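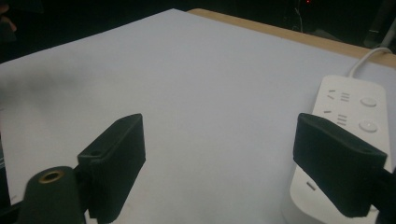 VANDIK, May

Chiyo Ichikawa throws the hammer with four turns. Most women at her level use three, and her first coach taught her three. The fourth was added when she was 13 months into her time at the Votard training center, after a winter in which her best marks had stopped moving.

The extra turn is a trade. A thrower who uses it has more time to build speed, but she also uses more of the circle and has one more chance to lose balance. Ichikawa is short for the event, with a long trunk and quick feet. Her coach, Hannelore Imhof, judged that she had room in the circle for another turn and was fast enough on the ball of the right foot to profit from it.

"She was finishing her third turn with the hammer still speeding up," Imhof says. "You look at that and you want one more."

The first season with four turns was poor. Ichikawa fouled often, mostly over the front of the ring, and her release came late and low to the right sector line. Imhof shortened the first turn and had her start it on the toe of the left foot, a method more common among men. The heel turns that follow were left alone.

Training volume is high but the throws are not all made with the competition implement. From fall to the end of winter Ichikawa takes 2000 throws, many of them with a heavier ball on a short wire. Full throws with the 4-kilogram hammer begin in spring, with no more than 40 in a week. Faisal Khokhar, who runs the strength program, keeps her on cleans, front squats and a long list of trunk exercises, and cuts the lifting in half when the full throws start.

Muireann Dolan, her training partner, has stayed with three turns. The two share a cage in the mornings and seldom discuss technique. Dolan's entry is wider and slower, and on wet concrete she is the steadier of the two.

Ichikawa's weak point remains the second turn, where her right foot tends to land late. When it does, the low point of the hammer drifts to the left and the last two turns are spent correcting it. Imhof films the feet only and ignores the distance until the session is over.

The season opens at the Wuvitik meet, in a stadium that seats 300 on the throws side. Ichikawa will take her first attempt from three turns, for a safe mark, and the other attempts from four.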